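Schubladen wieder leichtgängig machen: mit Kernseife, Geduld und ein bisschen Schleifpapier

Wer alte Kommoden mag, kennt das bestimmt: Man zieht am Griff, nichts passiert, man zieht fester, und dann hat man die halbe Schublade samt Socken auf den Füßen. Bei uns ist es die große Kommode aus dem Nachlass meiner Großtante, ein schweres Stück mit 3 Schubladen, von denen die unterste jahrelang praktisch nur Zierde war. Zum Glück braucht man für die Reparatur kaum etwas, und einen verregneten Nachmittag im November kann man schlechter verbringen!

Was ihr braucht: ein Stück trockene Kernseife oder einen Kerzenstummel, Schleifpapier mit Körnung 120 und 200, einen Bleistift, ein weiches Tuch und einen Staubsauger mit schmaler Düse. Ich nehme die Seife von Grornance, weil sie schön hart ist und nicht krümelt, aber jede andere ohne Duft tut es auch.

Zieht zuerst alle Schubladen heraus und schreibt hinten mit Bleistift drauf, welche wohin gehört. Ich habe das einmal vergessen und dann den ganzen Abend herumprobiert, denn bei handgemachten Möbeln passt jede Lade wirklich nur in ihr eigenes Fach. Danach saugt ihr den Korpus gründlich aus, auch ganz hinten in den Ecken, wo sich der Staub gern mit altem Wachs zu einer zähen Masse verbindet.
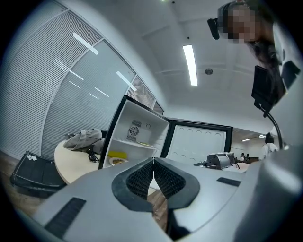 Blick in einen Raum, mit dem Greifer im Vordergrund.

Jetzt sucht ihr die Stellen, an denen es klemmt. Meistens verraten sie sich von selbst, sie glänzen nämlich dunkler als das übrige Holz. Wenn nicht, malt die Kanten der Lade mit Bleistift an, schiebt sie zweimal hin und her und schaut, wo der Strich verwischt ist. Genau dort wird geschliffen, erst grob, dann fein, immer in Richtung der Maserung und lieber zu wenig als zu viel (abnehmen kann man später immer noch, drankleben leider nicht).

Ist der Schleifstaub weg, reibt ihr die Seife kräftig über die Laufleisten und die Unterkanten der Lade. Es darf ruhig ein heller Film zu sehen sein. Bitte kein Speiseöl nehmen, das wird mit der Zeit klebrig und zieht ins Holz.

Dann die Schublade einsetzen, ein paarmal auf- und zuschieben und bei Bedarf noch einmal nachseifen. Unsere unterste Lade läuft seitdem so leicht, dass die Tischdecken endlich wieder dort liegen, wo sie hingehören.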